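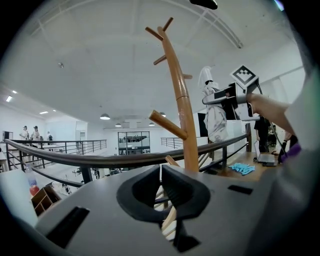
Sobre nós

A Alonmont fabrica e instala mobiliário de apoio em madeira para espaços de trabalho: cabides de pé, bengaleiros de parede e prateleiras de entrada. O catálogo assenta em peças de uso diário, com poucos componentes e sem revestimentos decorativos. O cabide de pé em forma de árvore, com tronco central esguio, pernos inclinados e acabamento cor de mel, junto ao corrimão escuro do piso superior, corresponde ao tipo de peça que mais fornecemos para mezaninos e patamares de escada. Nesse modelo, os dois pernos superiores abrem em V e os restantes saem do tronco a alturas diferentes, para que os casacos compridos não assentem sobre os curtos.

Estrutura da empresa

A atividade divide-se em duas unidades. A oficina executa o corte, o torneamento e o acabamento. O gabinete técnico faz o levantamento dos locais, define a implantação das peças e emite as fichas de montagem. Struan Menzies dirige a oficina. Hoi-yan Yen é responsável pelo gabinete técnico e pela assistência após a entrega.

Linhas de produto

Tristico: cabides de pé com tronco único e pernos encaixados. Fornecidos desmontados.
Rutherford: bengaleiros de parede em régua, com fixação oculta.
Traltullow: prateleiras e bancos de entrada, por medida.

Capacidade

A oficina emprega 12 pessoas e tem uma área coberta de 800 m². A produção anual é de 3.000 peças, somadas as três linhas. A oficina encerra em agosto para manutenção das máquinas; as encomendas recebidas nesse mês entram em produção pela ordem de chegada.

Implantação em pisos superiores

Em mezaninos com guarda metálica, o cabide é colocado fora da linha de passagem e sem contacto com os balaústres. Os pernos não devem projetar-se para além do corrimão. O gabinete técnico indica em planta a posição da base e a orientação do perno mais baixo.

Garantia e peças de substituição

Todas as peças têm garantia de 5 anos contra defeitos de fabrico. Os pernos da linha Tristico são vendidos em separado e substituem-se sem desmontar o tronco. O pedido deve indicar a referência gravada na face inferior da base.

Página atualizada em 19 de maio de 2025.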